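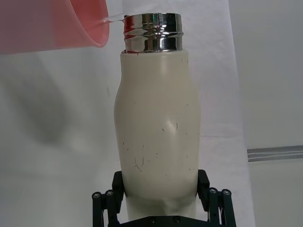
How Much Water Do Students Drink at School?
Noreen Jatoi and Đạt Diệp

We love this topic because everybody has an opinion on it! For 21 school days in May our class wrote down every drink of water, and we ended up with 543 entries. The busiest time was right after gym – no surprise there – but the quietest was first period, which we did not expect at all. Students who kept a bottle on their desk drank more often than those who used the hall fountain. Lợi Nông made our graphs, and 2 of them are on the next page. Next year we want to try it with the lower grades too.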